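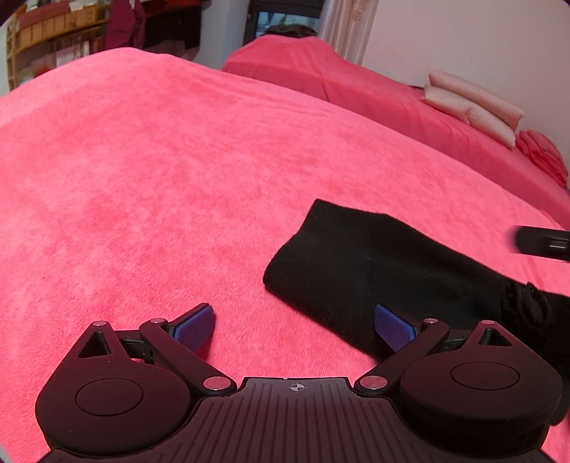
I love small habits! Every night I write four lines in a notebook, and I'm up to 1169 of them now. My friend Gorazd Stojanović calls it slow thinking, and he's right - you can't rush a pen. Big goals thrill me for a week or so, but those little lines keep showing me what I care about.

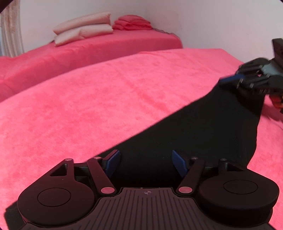 Black arms, small round pins.

So start tiny, start tonight, and please skip the fancy planner. Mine is still in its wrapper from June.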